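Print this post | E-mail this to a friend

This site uses cookies to remember your comment name. By reading on you agree to that. Sign up for the newsletter and get new posts in your inbox.

Teaching the grippers to handle cloth

I have been promising a post about the laundry project for so long that my sister asked if I'd given it up and taken up bread. I have not! It has just been a slow month, and most of the slowness has been the kind that doesn't make good reading - a connector that had to be crimped again, a spring that was too strong, then one that was too weak, then the first one again with a washer behind it.

For anyone new, we are building a pair of hand-held grippers in the back half of the Breltley workshop. The idea is that a person holds one in each hand and does ordinary chores with them, and the recordings from that will (someday, fingers crossed) be used to teach the arms on the big bench to do the same thing. Nicanor Gallegos designed the housings and I do the jaws and the wiring. Morena Orlandini comes by on evenings when she isn't teaching and does everything either of us has put off, and I really couldn't say enough nice things about her if I had the whole page for it.

We started with wooden blocks, then cups, then a set of plastic measuring spoons. All of that went pretty well, and I got a bit pleased with myself. Then we moved on to cloth. Cloth is a whole different animal. A block has edges and stays where you left it, but a piece of fabric is a new shape every time you set it down, and half of what you want to grab is hiding under the other half. The first evening I kept picking up two layers when I wanted one, and then I'd shake it, and one corner would swing around behind and I'd lose track of which side was which.

So we went back to basics and worked on just one move, which is to find the two top corners, lift, and spread until the top edge is as close to level as you can get it. Folding can wait. If the corners are right, the fold is mostly bookkeeping, and if the corners are wrong you end up with that lopsided thing I have been putting in my own linen closet for years.
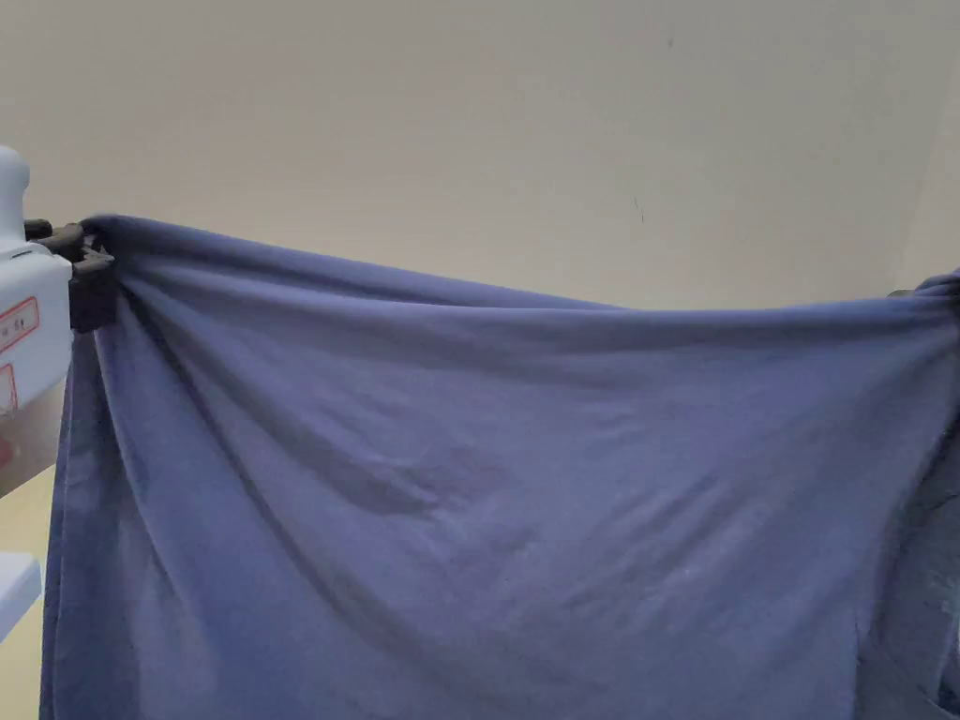

Breltley, Mar 25, 2018

The blue-violet piece has become our favorite practice cloth. It's soft, it has no pattern to help you cheat, and it creases in a way that shows right away how evenly you're pulling. I've learned to watch the creases more than the corners. When they run down from both sides and lean in toward the lower middle, both corners are carrying some of the load, and a bit more spread will smooth out a good deal of it. When they all run one way, one hand is doing the work and the other is along for the ride.

The other thing I've learned is that how much cloth you take in the jaws matters more than how hard you squeeze. My instinct was always to grab a big handful, and then you have a knot where your corner ought to be, and the side hangs down in a bunch of folds you have to sort out afterward. Morena takes the tiniest pinch and it works beautifully. I'm still getting there.

The jaws themselves are on their fourth shape. The ridges help a lot with cotton and were terrible with anything knitted, so Nicanor took a file to the tips and rounded them. I had ordered pads from a place called Trnka, and they were lovely, but they came in a pack of 64 and I have used four. If anybody local wants gripper pads, please come and get some. Bring a bag.

As for the recordings, we have 542 lifts saved, a fair number of them mine and therefore wobbly. Nicanor thinks we should keep the wobbly ones. He says the arms ought to see how a person gets out of a mess, and I have decided to take that as a compliment. The files were filling up my old laptop, so they have moved to the machine in the corner, and now I can open my e-mail again.

Next up is towels, which are heavier and will probably show me everything that's wrong with the springs. I also want to redo the cable relief on the left unit before it gets much more use - the wire bends too sharply where it leaves the housing, and I have fixed it with tape twice, which even I know is once too many.

Print this post | E-mail this to a friend

4 comments

Brayden Melnyk
Great to see this one moving again. What are you using for the springs? I had the same trouble with a tweezer-type gripper and ended up going with two light ones side by side.

Zofia Duda
I'll take a dozen of those pads if they're still up for grabs! Also, try a fitted sheet. I dare you.

Szymon Sowa
Do you record the failed grabs separately or do they go in with the rest? We threw ours out and I've been sorry about it ever since.

Reply from the author
Brayden - just one, from a box of odds and ends, so I can't give you a part number. Two light ones sounds like a nice idea and I'll try it before the towels. Zofia - they're yours, but no fitted sheets until summer at least. Szymon - all in together for now, with a note in the file name when I remember to write one.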